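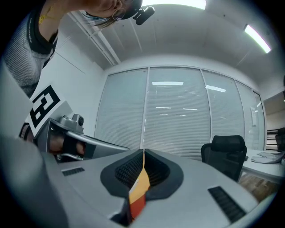
这几天我在重写手持夹爪数据的对齐程序,想把过程按顺序写下来。中文不是我的母语,有些术语我可能用得不准确,请大家直接在下面改正,我会很感谢。

先说范围。我在Vandbridge做的是软件,机械部分不归我管。我收到的是录好的视频和惯性数据,我交出去的是带时间戳的夹爪位姿、开合宽度,还有一份质量报告。中间的一切叫作Veloso,这是我们内部给这个工具取的名字,没有特别的意思。

Veloso的旧版本是为单手任务写的。左手和右手各自处理,各自有坐标系,各自有时间。单手的时候这样完全够用。到了双手任务,比如一只手扶住,另一只手拉,问题就很多,因为策略网络需要知道两只手之间的相对位姿,而不只是每只手在房间里的位置。

所以我现在的工作是:2个夹爪和一个头戴相机,全部放进同一个时间轴和同一个坐标系。说起来一句话,写起来已经是第三个星期。

先讲时间。

每台相机有自己的时钟,它们会漂移。以前我们的做法是录制开始时对着屏幕拍一个变化的二维码,然后算出偏移。这个方法在开头很准,到录制的末尾就不准了。录得越长,误差越大,而且误差的方向每台相机不同。

我试过的第一个改进是在结尾再拍一次二维码,然后线性插值。结果好了很多,但是采集的人经常忘记结尾这一次。我不能责怪他们,一段录制结束的时候,人很自然就把东西放下了。软件如果依赖人记住一件事,这件事早晚会丢。

第二个改进是用运动本身来对齐。夹爪的惯性数据里有角速度,头戴相机的画面里能看到夹爪在转,夹爪自己的画面也给出一个转动。把这些角速度的模长做互相关,就能得到时间偏移。用模长的好处是不需要先知道坐标系之间的旋转。

这里有一个小地方我浪费了很久。如果人的动作很慢很平稳,互相关的峰非常宽,偏移就不可靠。我开始以为是滤波的问题,改了截止频率,换了窗函数,都没有用。后来我把曲线画出来,才看见那一段里手几乎没有转动。没有信息的地方,换什么算法都没有信息。

现在的Veloso会先给每个窗口算一个“激励程度”,太低的窗口不参加估计,只从旁边的窗口插值。代码不长,可是报告里一定要写明哪些地方是插值得到的。我很在意这一点。使用数据的人应该可以自己决定要不要相信它。

最后的时间模型是分段线性的,加了一个平滑项。我也试过样条,没有更好,而且出错的时候很难看懂为什么出错。

再讲坐标系。

夹爪上的相机用的是鱼眼镜头,视野很大,房间的直线到了边上都是弯的。好处是手靠近桌面的时候,背景仍然看得到,视觉定位不容易丢。坏处是所有假设针孔模型的旧代码都要检查一遍。

我真的检查了一遍。在仓库里搜索之后,我找到一个去畸变的函数,它先把图像拉直,裁掉边缘,再去检测标记。裁掉的部分刚好是标记最常出现的部分!这段代码的注释写着“临时”。我看了提交记录,临时了很久。

新的做法是直接在原始的鱼眼图像上找标记的角点,然后用鱼眼模型把角点变成射线,再解位姿。图像一个像素也不拉伸。这样靠近边缘的标记也能用,虽然角点的不确定度要放大一些。

不确定度怎样放大,我用的是投影函数的雅可比矩阵,很标准。我只多加了一项:标记越倾斜,权重越小。方形标记在倾斜得厉害的时候有两个可能的解,重投影误差差不多,单帧很难选。大家做过标记的应该都遇到过,位姿突然翻过去,下一帧又翻回来。

关于翻转,我现在的处理是不在单帧里做决定。两个解都保留,都放进一个小的因子图,让前后帧和惯性数据去选。如果一段时间后仍然选不出来,就标为“不明确”,不输出。以前的版本会随便输出一个,然后平滑滤波把它变成一个看起来很合理的错误。

看起来很合理的错误是最花时间的。突然跳走的点我一眼就能看见,可是一条平滑的、偏了一点的轨迹,要到训练的策略在真机上表现奇怪的时候才会有人来问我。

有人会问,为什么不全部用视觉惯性SLAM,标记不要了。我也想过。SLAM给的是每个相机在地图里的轨迹,两只手如果各建一张地图,还要把地图对在一起。在纹理丰富的房间里很容易,在白墙、玻璃和重复花纹的房间里就不容易。

玻璃这件事我要多写几句。办公室里常有玻璃隔断,后面挂着水平的百叶帘。对人来说这是很普通的背景。对特征匹配来说,百叶帘的每一条都像旁边的一条,匹配可以整齐地错一格,而且内点比例还很高。RANSAC对这种错误没有办法,因为错误之间是互相同意的。

玻璃上还有天花板灯管的反光。反光的亮条边缘很清楚,角点检测器很喜欢它。可是它是虚像,人一移动,它就按照另一个深度移动。如果地图里收进了很多这样的点,尺度会慢慢变掉。

我的办法不漂亮:先跑一遍,把每个特征的残差按时间存下来。静止的真实点,残差像噪声;反光点的残差跟相机的移动有关系。做一个很简单的相关性检验,超过门限就从地图里去掉,然后再跑一遍。一共跑2遍,时间也就加倍,但是这个处理是离线的,晚上跑就可以。

我知道可以训练一个分割网络把玻璃区域遮住。我们试过一个小的,它把整面墙都遮住了,于是后面的真实结构也不能用。也许是我们的训练数据不好。如果有人有好的经验,我很愿意读。

现在说头戴相机。为什么加它?手腕视角看得很近,但是看不到人接下来打算看哪里。做规划的同事希望有一个粗略的“注意方向”,用来切分任务阶段。我开始觉得这个需求不太明确,现在我觉得它有道理。

头戴相机对我也有另外的好处:有的时候它可以同时看到双手上的标记。这样左手和右手的相对位姿就有一个直接的观测,不必绕过整张地图。这样的帧不是很多,可是每一帧都很有价值。

反过来也成立。手上的相机有时候能看到另一只手上的夹爪和它的标记。在旧版本里,另一只夹爪只是“动态物体”,整块遮掉。现在我把它先检测,再遮掉。检测的结果进因子图,遮掉的区域不进SLAM。顺序很重要,我第一次写反了,遮完之后当然什么标记都检测不到,我还去检查了光照。

遮挡掩膜还有一个部分是固定的:夹爪自己的身体。它在自己的鱼眼画面里总是占着下面一大块,位置不变。固定掩膜每种机型画一次就好。不过要注意,手指会开合,所以手指的区域要按开合宽度来选掩膜,不能用同一张。

人的身体是会变化的部分。操作者弯下身去看的时候,上半身和头会进入画面,而且很近,占的面积很大。我们用一个现成的人体分割模型,再把边界向外扩一点。头发的边界分得不好,扩一点就没有影响了。

隐私也在这一步处理。人脸区域在数据离开采集电脑之前就模糊掉,原始文件不上传。这个规定早就有,我只是把它从一个需要手动运行的脚本改成了流程里不能跳过的一步。跳过它,后面的步骤就拿不到输入。

开合宽度的估计也改了。以前是用手指上的颜色来分割,灯光一变就要重新调。现在用一个很小的回归网络,输入是手指区域的裁剪图,输出宽度和置信度。训练用了约300段录制,标签来自标定台上的游标。误差比以前小,我更高兴的是它知道自己什么时候不确定。

在手指被抓住的物体挡住时,置信度会下降。这个时候输出前后插值,再写入报告。和时间对齐一样的原则。

接下来是规划那一边。位姿交出去以后,由Mullonura来用。Mullonura是我们的双臂规划器,它要检查人手做出的轨迹,机械臂能不能跟上:关节限位、速度、两只手臂会不会相撞。

人的手腕非常灵活,人自己不知道自己有多灵活。很多录制在人的手里看着很轻松,放到机械臂上,中间某一段就没有逆解,或者要经过一个奇异位形,关节速度突然很大。以前这样的录制要到训练之前才被筛掉,那时候采集的人已经回家了。

所以我把Mullonura里的可达性检查拆出来,做成一个轻的版本,在采集结束之后马上跑。不用最终的精确位姿,用粗略的就可以。它给出一条时间条,绿色是可以,橙色是勉强,红色是不行。采集的人看到红色,可以马上再录。

这个功能的第一版把基座位置写死在代码里。结果几乎每一条都是红色,采集的人很不高兴,我也很不高兴。实际上基座相对于任务区域的位置是可以选的。现在的版本会在允许的范围里搜索一个基座位置,让红色的部分最少,然后才显示颜色。

搜索用的是网格加局部优化。没有什么高级的东西。逆解的部分缓存了一张可达性表,所以很快。缓存的键一开始没有包括工具长度,换了手指以后读到旧的结果,我找这个错误找了一个下午。如果你也写缓存,请把所有影响结果的参数都放进键里。我知道这句话很普通。

控制那边的朋友提醒我一件事:人手的轨迹有停顿,停顿时手会轻轻抖动。直接跟踪的话,机械臂也会抖。低通滤波会把接触那一刻的快速动作也变慢。我们现在只在检测到停顿的时候加强滤波,接触前后不动。停顿的检测看速度和开合宽度的变化。

延迟也要对齐。录制数据里,观测和动作是同一个时刻的;真机上,图像晚到,指令也晚执行。Veloso输出的时候不去补偿它,我们把延迟的数值放在部署端的配置里。以前有人在两边都补偿了一次,策略就总是提前张开手指。找到原因以后,我在文档里用很大的字写了谁负责补偿。

工具方面,写一点查看器的事。我做了一个网页查看器,左边是同步后的视频,右边是三维轨迹,下面是质量曲线。点曲线上的任何位置,视频跳到那一帧。我以前用脚本画静态图,觉得查看器是浪费时间。现在每天都开着,前面说的好几个错误都是在里面看到的。

查看器里最有用的一个按钮是“显示被拒绝的观测”。正常的结果大家都会看,被程序丢掉的东西平时看不见。打开以后,可以看到标记在某个角度总是被丢掉,于是我发现那个门限是按照旧镜头设的。

测试。我们给Veloso准备了一组固定的录制,每次改代码都跑。里面故意放了难的:光线弱的,对着玻璃的,一只手长时间不动的,标记被袖子挡住一部分的。结果不跟“真值”比较,大多数录制没有真值,我比较的是自洽性,例如从头戴相机得到的相对位姿和从地图得到的相对位姿差多少。

有真值的只有一小部分,是在Siltico的动捕房间里录的。他们的房间没有玻璃,灯光也很均匀,所以在那里成绩很好。我一般不拿那个成绩给别人看,它和办公室里的情况差得比较远。

还有外参。相机和夹爪之间的变换理论上是固定的,出厂标定一次。实际使用中,夹爪会被碰,标记卡片会被换,换的时候角度稍微不同。所以我把外参也放进优化里,加一个比较紧的先验。如果优化后的外参离先验太远,报告里就有一条警告,请人去看硬件。

这条警告上线以后出现了2次。一次是标记换过以后没有更新文件。另一次我到现在没有找到原因,硬件同事检查了,说都很紧。我把那次录制放进了测试组,等以后再看。

还没有做完的事情:滚动快门。快速转动的时候,图像上面和下面不是同一个时刻。目前我只是把转得太快的帧降低权重。正确的做法是给每一行一个时间,在连续时间的轨迹上求残差。代码写了一半,速度还太慢。

另一件没有做完的是回放的报告格式。现在是一个很长的JSON,我自己读得懂,采集的人不读。也许应该把它变成几句普通的话,比如“左手在中间一段定位不可靠,建议重录”。我在写这些句子的模板,对我来说,这部分比因子图难一些,所以请母语的同事帮我看。

补充,有人私信问能不能开源。查看器可以,一月会放出来,先没有文档。Veloso的核心部分要问公司,我不能答应。反光点的检验很短,我可以单独整理成一个文件,不依赖我们其他的代码。

再回答一个问题:为什么不用更贵的带硬件同步的相机。原因是重量和线。手持的东西每加一根线,人的动作就会变得小心一点,录下来的动作就不那么自然。软件对齐麻烦的是我一个人,线麻烦的是每一个采集的人。

还有一个更正。前面我写“用模长做互相关不需要知道旋转”,这对角速度是对的,对加速度不对,加速度里有重力,而且和安装位置有关。谢谢指出来的那位朋友,我写得太快了。

滚动快门的部分有进展的时候,我在这条下面接着写。如果你处理过鱼眼加滚动快门的组合,特别想知道你的求解器里每一行的时间是怎样参数化的,按行取样还是按特征取样。我现在是按特征,内存用得少,但是雅可比的推导我检查了好几次,还不太放心。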